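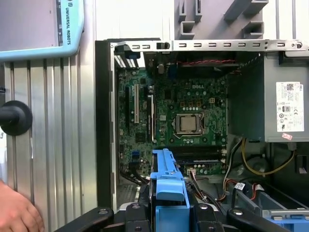

*The inside of a Dell desktop computer, with its green motherboard showing.*

## What's hiding inside a computer?

Have you ever wondered what's behind the plain metal sides of a computer? Quite a lot, and most of it is joined to one big board called the motherboard! Think of it as a little town (we like to call ours Muvthorpe), with thin metal roads for electricity to travel along.

The silver square held in a metal frame is the processor. It does the computer's sums, and it can do millions of them before you've finished saying "sandwich." All that work makes it warm, so a part called a cooler sits on top when the computer is in use.

Now find the long, narrow slots, two black and one white. Slots like these let people plug in extra cards, maybe one for better pictures or sound.

Ask a grown-up before you ever open a computer, and make sure it's unplugged first.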